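Home Heating and Cooling Basics
Unit 4: Portable Heaters and Room Heat Loss

Reading for Tuesday. Bring your room measurements from Unit 3 and a calculator.

1. Two ways a heater warms a room

Portable electric heaters fall into two groups. A convection heater warms the air, and the warm air moves through the room. Oil-filled radiators, panel heaters and fan heaters all belong here. A radiant heater sends out infrared heat that warms people and surfaces in front of it. Quartz and halogen heaters are the usual kinds.

Convection heaters take longer to make a difference but give an even temperature with the door closed. Radiant heaters are felt within a minute or so, and the effect stops when you move out of range. In a drafty garage or a room with a high ceiling, radiant heat is usually the better choice.

2. Watts and heat output

All electric resistance heaters turn nearly all of their electricity into heat. An 800-watt panel heater and an 800-watt fan heater put the same amount of heat into the room per hour. The difference is where the heat goes and how quickly you notice it.

To get the energy used, multiply watts by hours and divide by 1,000. An 800-watt heater running for five hours uses 4 kilowatt-hours. If a thermostat switches it off for half of that time, it uses 2.

3. Bedrooms

Bedrooms are a common place for a portable heater because people want one room warm and the rest of the house cooler at night. Use a model with a thermostat and tip-over shutoff. Keep it at least three feet from bedding, curtains and clothing, and plug it straight into a wall outlet. Extension cords and power strips can overheat under this load.

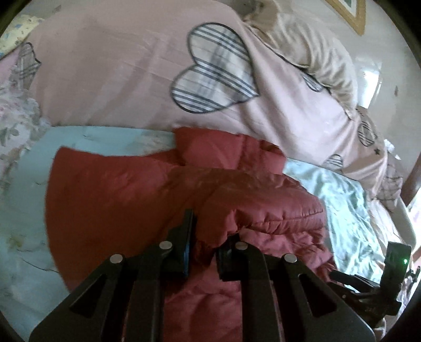
Photo: Florian Zwahlen

Heavier bedding lets you set the thermostat lower overnight. Try dropping it a degree or two at a time over several nights and write down the setting. Turn a portable heater off before going to sleep unless the manufacturer's manual says it is suitable for overnight use.

4. Where the heat goes

A heater only has to replace what the room loses. The main paths are windows, outside walls, the ceiling and air leaks. For each surface:

Heat loss (BTU per hour) = area x temperature difference x U-value

Area is in square feet and temperature difference is in degrees Fahrenheit. A low U-value means less heat gets through.

Worked problem: a window has an area of 23 square feet and a U-value of 0.5. It is 70 degrees inside and 31 outside, a difference of 39 degrees.

23 x 39 x 0.5 = 448.5 BTU per hour

One watt is 3.41 BTU per hour, so this window takes up 132 watts of the heater's output.

5. For next class

Work out the loss through each window in your own room, using the 39-degree difference. Convert the total to watts. Then repeat the window part with a U-value of 0.3 and note the change. Show the units on every line.

Anyone who missed the March session on insulation should read the Unit 3 handout first.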